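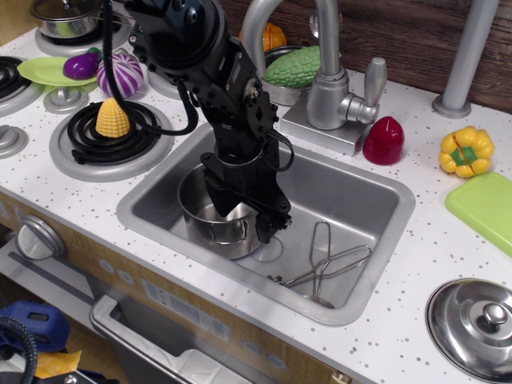

Eko widens recall of kitchen faucet cartridges after seal failures

Search this site Search

Reading time: 2 min

March 26, 2025

Plumbing parts supplier Eko has extended its recall of single-lever faucet cartridges to cover a second production run. The company said the inner seal on the affected parts can harden early and let water pass into the faucet body, where it may drain unnoticed into the cabinet under the sink.

The original notice, issued last June, applied only to cartridges sold as spare parts. The wider notice also covers complete kitchen faucets sold under the Teltumeo name, which use the same cartridge. Eko has received 463 reports of leaks to date. Of these, 54 involved damage to cabinets or flooring. No injuries have been reported.

According to the notice, the fault lies in the rubber compound used for the lower seal. A batch of the compound was cured at too low a temperature, leaving it less resistant to chlorine in treated water. The seal loses flexibility over a period of months and no longer closes fully against the ceramic disc. Leakage is slow at first and tends to follow the supply hoses down, so the countertop around the faucet may stay dry.

The affected cartridges have a gray base and a batch code beginning with P. The code is stamped on the side of the base and can be read only with the cartridge removed. Owners of complete Teltumeo faucets can check the label on the cold supply hose, which carries the same code. Faucets with a brass cartridge base are not included.

Testing was carried out by Lahlou, a materials laboratory hired by Eko after the first notice. The laboratory ran sample cartridges through repeated hot and cold cycles at normal household pressure. Seals from the suspect batch began to leak after 400 hours. Seals from other batches showed no measurable loss over the same period. A summary of the results is attached to the recall notice, but the full report has not been published.

Replacement cartridges are being made by Pistov, which did not supply the original parts. They use a different rubber compound and have a blue base to set them apart. Eko will ship them free of charge and expects delivery to take 12 business days from the date of a claim. The company will pay for a licensed plumber where the faucet is fixed below a stone or solid-surface counter. In other cases owners are expected to fit the part themselves, using the instruction sheet in the package.

Owners who have an affected faucet and see moisture in the cabinet should close both shutoff valves under the sink and open the lever to release the pressure. Tightening the retaining nut will not stop the leak and can crack the disc. Silicone grease should not be used on the old seal.

Claims for water damage are handled separately and require photographs and a repair estimate. The removed cartridge should be kept until the claim is settled - Eko may ask for it to be returned. Retailers have been told to pull remaining stock with the listed batch codes.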